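# Who Picks Up? Call Handling at the Brusolbridge Emergency Centre

Esther Rotich and Kibet Mwakyusa, group 5 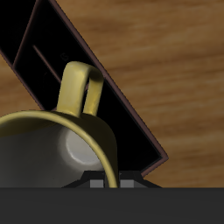

Our project looked at how calls for fire, ambulance and police get sorted in Brusolbridge, and we loved every bit of it. We chose it after Kibet's aunt waited a long time on the line in August and wanted to know why! For the class demo we acted out a kitchen accident call, and the questions go deeper than you'd expect. "I've dropped my drink" could mean a yellow mug tipped on its side on a wooden table and no harm done, or it could mean the caller has lost feeling in one arm. The call taker has to work out which, fast, and stay kind while doing it.

## What we did

We spent 4 evenings listening to practice calls with Joyce Khaemba, the shift trainer, who let us wear the spare headsets (very exciting). We logged 128 calls on a sheet, writing down the time to answer, the time to get an address, and the time to send a crew.

## What we found

Answering was quick nearly every time. The address was the slow part! Callers from the Langat side often gave the name of a farm or a neighbour's place, and the old map doesn't list those. On one call it took about 6 minutes to find the right gate on Fandberg Road. Once the address was in, crews were sent almost straight away.

Hamisi Obura, who drives an ambulance, told us he'd recognise most of the farm names himself, so we started typing up a list with him. It's already longer than this report.

## What we'd do next

- Add farm names to the map and colour them by district
- Try the address question first, before anything else
- Repeat the log in winter, when the roads are worse

Kibet still has the log sheets if another group wants to carry on with them.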